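Keeping a Record of Baby Teeth Lost

Posted by Vasylyna Chornovol, 15 Apr 2018

A child has 20 baby teeth, and most children lose them between the ages of six and twelve. A written record is useful at dental visits, and it settles arguments between siblings later on. The method below takes a few minutes per tooth.

What you need

A tooth chart. Your dentist may hand them out, or you can draw two arches with ten teeth each.
A small notebook or a single sheet kept with the child's medical papers.
Coin envelopes, if you plan to keep the teeth.
A fine permanent marker.

Step 1. Set up the chart

In the United States, baby teeth are lettered A through T. A is the last molar on the child's upper right. The letters run across the top to J on the upper left, drop to K on the lower left, and finish at T on the lower right. Right and left mean the child's right and left. On a printed chart they appear reversed, as if you were facing the child. Mark this at the top of the page before the first entry.

Step 2. Identify the tooth

The lower central incisors, O and P, usually go first. The upper central incisors, E and F, tend to follow. Look at the gap while the child is in front of you and find the letter on the chart. Working it out from the tooth alone is harder – a loose canine and a lateral incisor can look alike once they are out.

Step 3. Make the entry

Write the letter, the date and the child's age in years and months. Add how it came out if that matters to you. A typical line in our notebook reads: P, October, 6y 3m, apple, school lunch.

If the tooth was knocked out or chipped, say so and call the dentist the same day.

Step 4. Clean and store

Rinse the tooth under lukewarm water with the sink plug in. Wipe it with a cotton pad and a little rubbing alcohol, then leave it on a paper towel overnight. Put it away only when fully dry. A tooth sealed damp will smell and may grow mold.

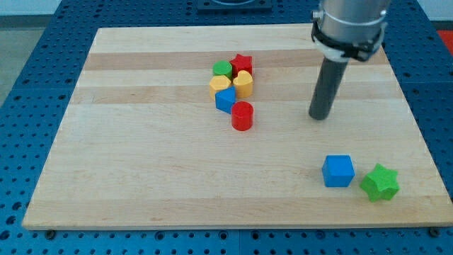
Label the envelope before the tooth goes in. Use the same letter and date as the notebook, plus the child's initials if you have more than one child losing teeth. Store the envelopes upright in letter order, away from heat.

Step 5. Watch for the replacement

Note the date the adult tooth first shows. A front tooth often appears within a few weeks, though a gap of several months can be normal. Gleice Dantas, who keeps charts for her twins, uses a second color for this – blue for out, green for in. If a gap stays open past six months, bring the chart to the next checkup.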